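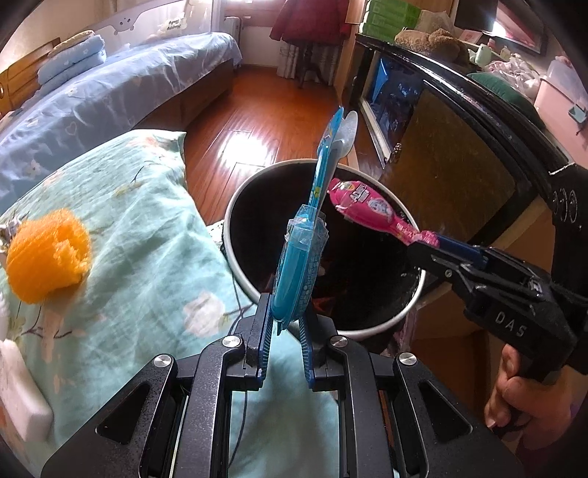
Home | Topics | Robots | Learning | Glossary

Demonstration gathering (household tasks)

Demonstration gathering is the job of doing a chore many times over, by hand, so that a learning system has something to copy. I've been writing up entries on robot learning for Dovmont, the little reference site you're reading, and this is the one I get asked about most, probably because the work is so ordinary. You pick things up. You put them somewhere else. Then you do it again!

The unit of work is called an episode. It starts with the objects laid out and ends when the task is done, or when the person gives up on it. My first Saturday on the job I got through 103 of them, and my thumbs let me know about it.

Hand-held grippers

A lot of gathering is now done without a robot arm. The person holds a gripper in each hand and works the jaws directly, so the fingers that touch the object are the same shape the robot will use later. It feels like eating with somebody else's chopsticks for the first hour (maybe longer if you're left-handed, like me).

Clearing a table

The table-clearing task is an old favorite. Wrappers and other bits go from the cloth into a round bin beside the table, and there can be things on the same cloth that a sensible person would never throw out. A teddy bear, say, or a good apple. The Lindus task sheet, which I learned from, lists the keepers separately and wants them moved between episodes so the system can't just memorize a corner.

Soft packaging is the hard part. Foil folds up when you squeeze it, and clear film likes to cling to the pads. I open the jaws wide, come in low and close slowly. 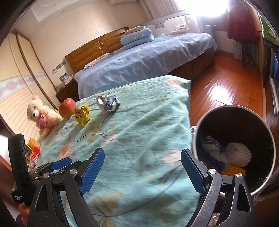
Variety

Keegan Wong, who trained me, used to say that a tidy set of episodes is a poor one, and I've come around to that. We change the order of pickup and which hand goes first, and we shift the table a little every eight episodes. Real bedrooms and kitchens beat a bare lab for this, creases in the tablecloth and all.

Keeping and discarding

Opinions differ on fumbles. The Enine guide drops any episode with more than three failed grasps. Bilgin keeps them all and tags them, and I lean that way myself, as a recovery can teach plenty.

Related entries
Episode
Parallel jaw gripper
Two-handed tasks
Soft packaging
Task sheet

We use cookies to remember your reading settings. Accept | Manage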